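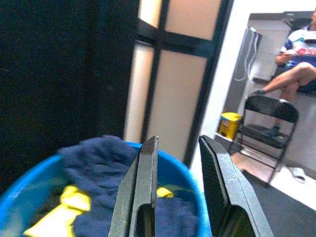

Getting a segmenter to stop merging two pieces of cloth into one blob took me most of September, so let me save you some time! My old setup in Kastside (our little perception package) ran on color alone, and that's fine until you hit folds and shadows. Take the navy cloth bunched up in the blue basin, with yellow tucked in beside it: the yellow pops right out, but navy against blue plastic is a real headache.

Start by masking the gripper fingers. They sit in the same spot for a given opening width, so save one mask per width and load it at startup. Next, open the config and set min_region to 137, which still keeps small patches (I had 994 in there for ages and kept losing them). Then turn on the depth edge pass and set edge_weight to 84. Rerun the Hanlow replay script and check the overlay before you let the planner pick a grasp. If the rim still bleeds into the cloth, bump edge_weight to 101 and try again.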